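# Artificial flowers: tips picked up at the Pratlow open day

September 2021

I went to the open day at Pratlow expecting to look at machinery and came home with a page of notes on arranging fake flowers. One of the demonstrations had robot arms putting artificial stems into glass carafes, and Kwadwo Quansah, who ran it, had clearly spent a long time working out which stems behave and which don't. Most of what he told us works just as well by hand.

## Choosing the container

- A narrow neck does most of the work. Three or four stems will stand up in a carafe without any foam or wire. In a wide vase they fall to the sides.
- Clear glass shows everything below the neck, so use stems that are green all the way down. Save the ones with bare wire for a pottery jug.
- A wide base matters more than weight. Artificial flowers are top-heavy and there is no water to hold the vase down. If yours tips, put a handful of clean glass pebbles in the bottom.

## Before you start

Lay the stems out on the table, side by side, with the cut ends towards you and the heads away. The arms were given theirs like this so they could find the stalk. I tried it at home and it saved me pulling at a tangled heap.

Straighten each stem before it goes in. If it has been bent in storage, warm it with a hairdryer on low for a minute and hold it straight until it cools. Keep the heat off the petals.

Clear the table of everything else. The demonstration stopped for a while over a stray bit of packaging, and I have knocked over enough vases reaching across a teapot to see the point.

## Putting them in

1. Tallest first. Leaves and long thin stalks make a framework for the rest.
2. Hold the stem low, a hand's width from the cut end. Held near the flower, it swings about and misses the neck. Darnell Haverford from the Trellico stand said they had tried 308 insertions before settling on where the arm should grip.
3. Go in straight down, then lean the stem once the end is past the neck.
4. Put bunched stems in as a bunch. Pulling them apart bends the ones in the middle.
5. Single heavy heads, such as tulips, go in last and near the front.

If a stem catches, take it right out and start again. Pushing harder scrapes the coating off.

## Cleaning

Dust silk or plastic petals with a soft, dry make-up brush, working from the middle outwards. For greasy dust in a kitchen, wipe plastic leaves with a cloth wrung out in warm water and a drop of washing-up liquid, and let them dry flat. Test a hidden leaf first in case the dye runs.

A carafe is awkward to dry inside. Stand it upside down on a rack overnight, then twist a strip of kitchen roll round a wooden spoon handle for the last drops.

## Going along yourself

The next open day is in January. Entry was free and the tea cost £3. The flower table is upstairs, past the Vaughan stand, and it gets crowded, so go up early. Bring something to write on.

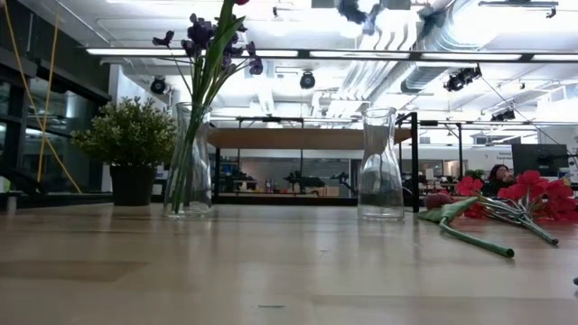 *The flower table at Pratlow: one carafe filled, one still empty, and the red stems laid out beside them.*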